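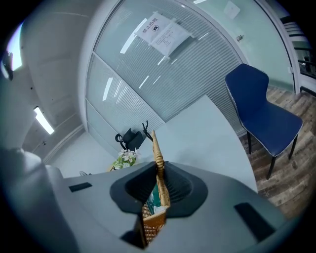 Home News Visits Kit Contact

Print this page E-mail this page

Zitix demo room, Fumville – visit notes
2020-09-03

Quick write-up, train in ten minutes. Went to see the hand-held gripper Zitix are selling as a kit. You hold it, do the job yourself, it records, the recording goes towards teaching an arm. Fine. We wanted to know if our people could use it for a full shift.

Basket job first. Wicker basket, handle up through the black rubber collar, lift, carry to the white table, put down, again. Collar is ribbed inside and flares out at the mouth. I liked that more than the two-finger one Casado showed us in the spring. Woven handles are awkward, and so are bags, which is most of what we'd give it.

Body is smooth grey plastic, matte. Bulky. Knuckles kept catching the table edge on my first goes, better once I stood further back. Left-handers get the same unit, I asked. Wrist was aching after the third round – would want a strap, they say one is comming.

Price: 2080 for the starter kit, one gripper, charger, software for a year. Spare collars sold in packs of 5. Delivery 3 weeks. Training is extra and they were vague on how much, need that in writing.

Didn't like: the software. Slow to open, and you name every recording by hand. The Nustura one does that for you. Also no decent carry case at that price.

Did like: they let us get on with it. No slides untill after lunch.

Still to ask – cleaning the rubber, who pays postage on repairs, can we have one on loan in September before the order goes in.

Filed under: Visits and Open Days, Robots and Handling

Print this page E-mail this page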